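Cells > Gavalas arm cell > Upkeep > Meeting notes

Gavalas arm cell — upkeep meeting, May

Started 2:15, small meeting room. Present: Radoslava Baláž (cell lead), Tim (maintenance), Odile (sim model), Piet from Flornon, me taking notes. Apologies: night shift, both.

1. Notes from last time
Agreed. One fix — the spare gasket kit was ordered from Stimis, not Greveck. Changed in the file.

2. Wrist joint grease
Tim did the wrist on the early shift. Old grease dark but no metal in it. Refilled per the sheet, wiped down, ran slow for 4 cycles, no noise. Interval stays at 250 hours. Piet asked could we stretch it to match the Flornon cell. Radoslava says no, their arm carries half the load ours does. Left as is.
Action: Tim to write date and hours on the door card this time. Last 2 are missing.

3. Cable wrap
Outer sleeve rubbing at the elbow again, same spot as before. Tape is holding but tape is tape. Options: longer sleeve, or move the clip back one hole. Tim wants the clip moved first, costs nothing. Odile worried the slack will then catch on the base when the arm folds for parking. Argued a while. Try the clip with the arm at low speed, someone standing at the stop button, then decide.
Action: Tim + Piet, before the next tool change.

4. Zero position
Arm was off at the check pin after the power cut. Small but you could see it. Re-zeroed all joints, then joint 5 a second time as it read different on the way back. Fine now. Radoslava wants the pin check done at every restart, full stop, not just when somebody remembers. Piet: who signs? Answer: whoever hits start.
Backup of the joint values saved to the cell folder. Old backup kept too, do not delete it.

5. Sim model vs real cell
Odile put the current model up on the wall screen. 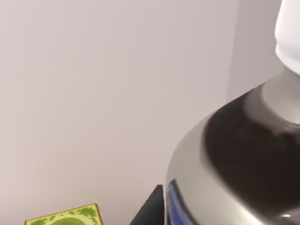 Model has to match the cell before we trust it for the clearance check on the new park pose. Odile has the joint limits in from the May service sheet, tool weight still to come. Going by the render, the silver housing with the blue panel low down on its side is shaded far too shiny, big dark patch right across it, and Piet said it makes the outline hard to judge by eye. Odile can turn the gloss down, ten minute job. Walls are plain and can stay that way, no use spending time there. Radoslava more bothered by sizes: wants the housing and the collar over it measured on the real arm and put against the model numbers. Agreed, calipers not tape measure.
Clearance rule for the park pose is 200 mm to anything fixed. If the model says less we don't run it, no matter how good it looks.
Action: Odile gloss + tool weight. Tim measures, sends numbers to Odile.

6. Spares
On the shelf: one wrist seal, fuses, one teach pendant cable (the older one, stiff). Not on the shelf: brake for joint 2. Greveck quote is in, lead time long. Radoslava will sign it, she'd rather have it sat in a box than wait on it with the cell down. Piet says Flornon would go halves if it fits both arms. Needs the part numbers side by side, Piet to send theirs.
Stimis gasket kit arrived, wrong thicknes on the big ring. Going back.

7. Fault log
Same joint 5 warning came up on two shifts, cleared on reset both times. Tim thinks it's tied to item 4 and will go away. Radoslava not convinced, wants it left open untill we get a clean run of shifts. People are clearing the warning and writing nothing down — please write it down. Time, joint, what the arm was doing. One line is enough.
Action: all. I'll put a pen on a string by the pendant.

8. AOB
Door switch on the cell is sticky. Tim to clean, swap if it does it again.
Pendant holder screw loose, done during the break.
Piet asked for a copy of our restart sheet. Fine, but wait for the new one with the pin check on it.

Closed 3:05. Next one after the clip trial, Radoslava to send a time round.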